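The afternoon the gripper wouldn't let go

I've been meaning to write this one up since July, mostly so I stop telling it differently each time. It's about the plate task on the Nimano cell, and how we ended up with a fault that the software was quite happy with.

If you haven't read the earlier posts: the arm has two fingers, the plates live in a wire dish rack on a wooden table, and the job is moving plates in and out of it. It sounds dull and mostly is. 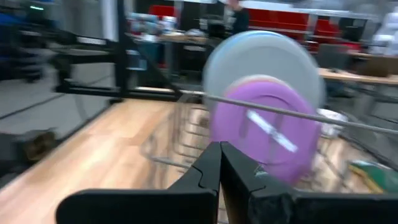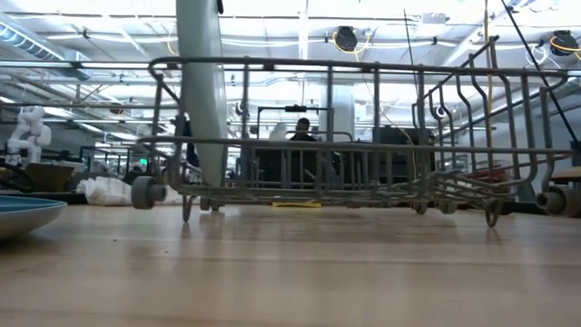

The fault went like this. The arm would lower a plate into its slot, open the fingers, and back away. Most of the time that was the end of it. Every so often, one finger came away and the other kept a light drag on the rim. The plate tipped, leaned on whatever was next to it, and then either settled or went over. On the bad afternoon it went over, took the next one with it, and the second plate left the rack and broke on the floor. The arm carried on to its next move as if all was well, because as far as it knew, all was well.

I was standing 2 metres away and Marichka Hnatiuk was closer than that. She had come over to look at a cable and was inside the line we'd taped on the floor. No one was hurt. A bit of plate went past her shoe. She pressed the stop, the arm stopped, and we had a fairly quiet cup of tea.

My first guess was the rack. It's light, and it shifts if you knock it, so a slot that was right in the morning can be off by the afternoon. I clamped it to the table and ran the same moves again. It was better, but the drag was still there.

Othmane Sqalli's guess was the release speed. He slowed the opening right down, which made each cycle painful to sit through and changed nothing that I could measure. We put it back.

Ostap Holovko found it by doing what I should have done first. He took the power off and moved the fingers by hand. One side ran freely. The other had a stiff patch near the end of its travel, so it opened most of the way and stopped short. The position reading comes from the motor and not from the finger, and there was enough play in the linkage for the motor to reach its target while the finger didn't. So the log said "open" each time, and I had been reading the log and believing it.

The cause of the stiff patch was a screw on the linkage that had backed out and was rubbing on the housing. It had left a bright line in the metal. I went through my notes and we'd had that cover off in the spring, when the Trivesar people were here, and I was the one who put it back together. I don't remember using threadlock. I think that answers it.

The repair took 40 minutes, and most of that was finding the right hex key.

What bothers me more is that we had warnings. I went back through the run notes and found two entries, one from Yurii Ivanyshyn and one from me, both saying a plate had been "left leaning". We'd each stood it up straight and started the next run. Neither of us mentioned it to the other. If I'd read his note I might have looked at the fingers that same day.

So, what we've changed. The arm now backs off a short way after opening and waits, and if the wrist force reading isn't flat it stops and asks for a person. The reading is a bit jumpy and we get false stops, which Othmane hates. I've told him I'd sooner have those. The taped line has moved further out, and you don't cross it while the arm is live, even for a cable. A leaning plate counts as a fault and gets written down as one, and the next person has to sign that they've read it.

We ran 90 cycles after the repair with the new check on. It stopped twice, both false as far as I could tell, and no plates went over. I don't take that as proof of much. The old fault was rare enough that it could have hidden in a run that long.

Still to do: a proper sensor on the finger itself. Stepan Hordiienko has a design for one that he used on a job in Sosville, and he's promised to send me the drawings. I also need to buy more plates.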